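Betreff: Re: [werkstatt-bavside] Hulliver: Arme bestellen, ja oder nein?

Lesezeit: 6 Minuten

Moin zusammen,

ich antworte mal gesammelt, weil Vilmos' Mail in zwei Varianten durch die Liste geistert und die zweite abgeschnitten ankam. Der Vollständigkeit halber der Teil, um den es mir geht:

Vilmos Virág schrieb:
> Die Simulation steht jetzt so weit, dass ich sie herzeigen mag.
> Tisch, Schwamm, Schale, Becher, beide Arme laufen über dieselbe
> Steuerung, die wir später auch am echten Hulliver benutzen. Von
> den letzten 33 Läufen mit dem Becher sind 19 so durchgegangen,
> wie ich es wollte. Ich finde, das reicht, um die Teile für den
> ersten Arm zu bestellen.
>
> Gál will 485 Euro für den Satz (Getriebe, Lager, die gefrästen
> Halter), das Angebot gilt bis Ende Februar. Motoren haben wir.
> Die Hand würde ich drucken, die Fingerglieder liegen ja schon
> im Trasteo-Ordner. Mein Küchenwaagenwert für den Probedruck samt
> Servos ist 936 Gramm.
>
> Platz bräuchte ich hinten an der Wand, dort wo jetzt die
> Bandsäge steht. Den Tisch würde ich nachbauen, damit Simulation
> und Wirklichkeit zusammenpassen.
>
> Wenn keiner laut Nein ruft, bestelle ich nächste Woche.

Ich rufe nicht Nein. Ich rufe: warte noch. Vilmos, nimm das bitte als Lob für die Arbeit an der Steuerung, die habe ich mir am Abend nach deiner Mail gezogen und bei mir zum Laufen gebracht, was bei unseren Projekten keine Selbstverständlichkeit ist. Der letzte, der mir einen Ordner geschickt hat, in dem die Pfade stimmten, war auch schon du.

Gerade weil es bei mir läuft, habe ich ein paar Bedenken. Ich nummeriere, dann kann man einzeln darauf antworten und muss nicht alles zitieren.

1. Was wird da eigentlich gezählt?

19 von 33 klingt nach einer brauchbaren Zwischennote. In deinem Protokoll steht bei den 19 aber nur "ok". Heißt ok, dass der Becher am Ende dort stand, wo er stehen sollte? Oder dass die Hand ihn berührt hat und er nicht umgefallen ist? Ich habe im Skript nachgesehen und eine Abfrage gefunden, die den Abstand zwischen Handfläche und Becher prüft, dazu einen Kommentar "später: Endlage". Später ist offenbar noch nicht gekommen. Wenn das die einzige Prüfung ist, dann gilt ein Lauf auch als gelungen, bei dem der Becher anschließend quer über den Tisch rutscht.

Bitte schreib die Endlage mit und lass dieselben 33 Läufe noch einmal durchlaufen, mit denselben Startwerten. Kostet uns eine Nacht Rechnerzeit und sonst nichts.

2. Der Tisch ist zu freundlich

Ich habe nichts gegen eine aufgeräumte Szene zum Anfangen, aber man muss wissen, was darin fehlt. Die drei Sachen liegen hübsch nebeneinander auf der hinteren Tischhälfte, jede mit reichlich Luft drumherum, und vorn ist alles frei. So hat unser Tisch in der Werkstatt noch nie ausgesehen. Dazu gleichmäßiges Licht, graue Wände, nichts an der Wand, was eine Kamera irritieren könnte. Bei uns scheint nachmittags die Sonne durch die Dachluke genau auf die Stelle, die du haben willst, und wer sich an das Drama mit dem Liniensensor erinnert, weiß, was ich meine.

Mein Vorschlag: zufällige Startpositionen, auch unangenehme. Becher halb hinter der Schale, Schwamm hochkant am Becher, Becher dicht an der Tischkante. Und bitte auch einmal etwas auf dem Tisch, das gar nicht zur Aufgabe gehört.

3. Der Griff selbst

Bei meinem Durchlauf habe ich an der Stelle angehalten, an der die Hand unten am Becher ist:
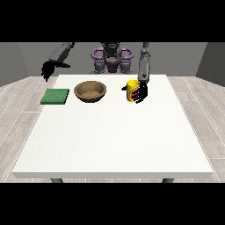

4. Was mich am Griff stört

Die Finger liegen um den gelben Becher herum, die Hand sitzt auf halber Höhe und ziemlich knapp über der Tischplatte. In der Simulation ist knapp kein Problem, dort ist die Platte genau so hoch, wie du sie eingetragen hast. Unser echter Tisch hat in der Mitte eine Kuhle und wackelt, wenn jemand nebenan die Tür zuwirft. Ein gedrucktes Fingerglied, das mit Kraft auf die Platte fährt, ist danach zwei Fingerglieder.

Zweitens die Reibung. Du hast für Hand und Becher den Standardwert stehen lassen. Ich habe ihn bei mir halbiert und dann noch einmal halbiert, ohne am Rest etwas zu ändern, und möchte erst gar nicht behaupten, dass mein Ergebnis etwas beweist, dafür waren es zu wenige Läufe. Aber es gibt Werte, bei denen der Becher nach unten aus der Hand wandert, und ich weiß nicht, auf welcher Seite davon gedrucktes Plastik auf Pappbecher liegt. Weißt du es? Man könnte das mit einem schiefen Brett und einem Stück Probedruck an einem Nachmittag messen.

Drittens die andere Hand. Sie hängt mit gespreizten Fingern oben über dem Schwamm in der Luft, und ich habe im Skript nicht gefunden, warum sie gerade dort parkt. Ist das eine gewählte Ruhelage oder einfach das, was übrig bleibt, wenn man dem Arm keine Vorgabe macht? In der Simulation kostet es nichts, einen Arm hochzuhalten. In echt hängt da dauernd Gewicht an der Schulter, die Motoren werden warm, und sobald jemand den Strom wegnimmt, fällt das Ganze auf den Tisch. Falls es nur einen Arm geben soll, wie in deiner Bestellung, ist die Frage natürlich vertagt. Dann aber bitte auch die Simulation mit nur einem Arm laufen lassen, sonst vergleichen wir Dinge, die nichts miteinander zu tun haben.

5. Das Gewicht

936 Gramm für die Hand. Ich habe in der Modelldatei nachgeschaut, was dort als Masse eingetragen ist, und für die Hand steht dort der Wert aus der mitgelieferten Vorlage. Der ist deutlich kleiner. Das ist am Ende eines langen Unterarms genau die Stelle, an der man sich am wenigsten vertun darf. Trag den Küchenwaagenwert ein und sieh dir an, was die Schulter dazu sagt. Falls die Steuerung dann überschwingt, wissen wir es vor der Bestellung, und falls nicht, nehme ich diesen Punkt gern zurück.

Kabel sind übrigens auch nicht drin. Ich weiß, die modelliert niemand gern. Beim Schwenkarm für die Schweißrauchabsaugung waren es am Ende trotzdem die Kabel – der Motor hat die meiste Zeit gegen den eigenen Kabelbaum gearbeitet.

6. Geld und Platz

485 Euro sind für einen Satz mit gefrästen Haltern vermutlich in Ordnung, ich will Gál gar nichts Böses. Nur kaufen wir damit einen Arm ohne Prüfstand, ohne Notaus und ohne Netzteil, das den Anlaufstrom verkraftet. Wer von euch hat das Netzteil schon einmal gerechnet? Im Trasteo-Ordner liegt eine Tabelle, in der bei "Spitze" ein Fragezeichen steht, und das Fragezeichen ist von mir.

Und die Bandsäge: Die zieht nicht um, solange keiner sagt, wohin. Es gibt da hinten genau einen Anschluss mit Drehstrom, und der ist nicht da, wo ein Tisch hinpasst.

7. Was ich stattdessen machen würde

- Endlage mitschreiben, dieselben Läufe wiederholen, Ergebnis an die Liste. Auch wenn es schlechter aussieht.
- Masse der Hand korrigieren, Reibung messen, beides eintragen.
- Startpositionen würfeln.
- Aus dem Schrott ein einzelnes Gelenk aufbauen, mit einem der vorhandenen Motoren und einem Gewicht am Hebel. Ich habe noch ein Getriebe aus einem Rollstuhl, das kann dafür herhalten.
- Gál fragen, ob das Angebot einen Monat länger gilt. Fragen kostet nichts, und mehr als nein sagen können sie nicht.

Wenn das durch ist und immer noch gut aussieht, lege ich meinen Anteil dazu und helfe beim Bohren. Bis dahin bin ich mit der Bestellung nicht einverstanden, und ich hätte gern, dass noch jemand anderes als Vilmos und ich in das Skript schaut. Wir beide sehen darin inzwischen vermutlich nur noch, was wir sehen wollen – er den fertigen Hulliver und ich den abgebrochenen Finger.

Noch eine Kleinigkeit: Beim Becher steht im Skript der Durchmesser in Millimetern und die Höhe in Metern. Es wird weiter unten umgerechnet, aber wer das nächste Mal einen anderen Becher einträgt, fällt darauf herein. Ich habe es bei mir geändert und kann die Datei schicken.

Ich bin heute ab 18 Uhr in der Werkstatt, falls jemand das Rollstuhlgetriebe ansehen will. Schlüssel habe ich.

Grüße
M.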